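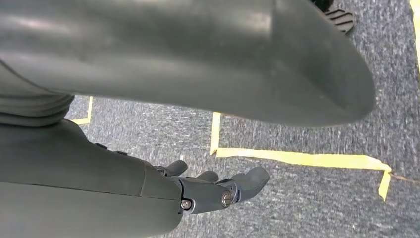 Curved grey-green cover with seam line, close view.

Make-up counter and tester station check, Starmont branch
Last updated: January

Walk round before opening and again at the 3 pm changeover. Write a comment against anything marked "Part" or "No".

1. Lipstick testers wiped with alcohol and top layer removed. Yes.
Comment: two Closia shades are down to the metal. Replacements ordered.

2. Disposable wands and spatulas stocked, 60 minimum per counter. Part.
Comment: wands fine, spatulas low. Top up from the back before Sunday.

3. Opened date written on every tester. Part.
Comment: missing on four Eide mascaras. Mascaras with no date go in the bin, even if they look new.
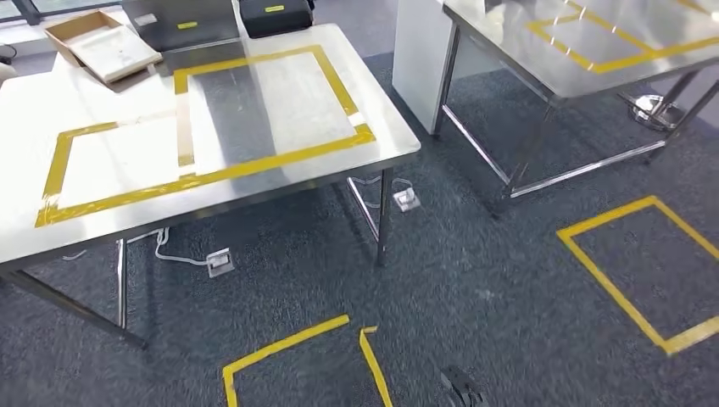 4. Pressed powders and eyeshadows sprayed and left to dry with the lid up. Yes.
Comment: the Grisoder glitter shades go patchy if sprayed too close. Hold the bottle at arm's length.

5. Brushes washed and laid flat. No.
Comment: three foundation brushes still had product near the ferrule. Washed again during the check.

6. Batch codes readable on sale stock. Yes.
Comment: 3,063 units on the shelf list, all from current batches. One Eide carton had a torn label and has been taken off sale.

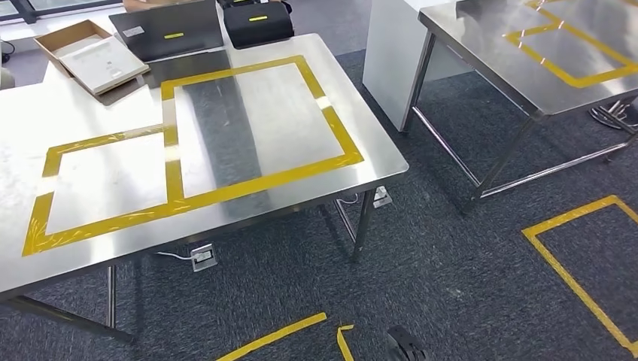
7. Returns kept apart from stock for sale. Part.
Comment: returned palettes were sitting next to new ones in the drawer. Each needs its own marked area. Yellow tape stuck straight on to a steel top, in two rectangles side by side, is plenty, and the tape can wrinkle a little without causing trouble. Label one side "returns" and the other "sale".

8. Hand gel at each chair. Yes.

Score: 85. Pass mark is 90, so items 2, 3, 5 and 7 are to be checked again next week.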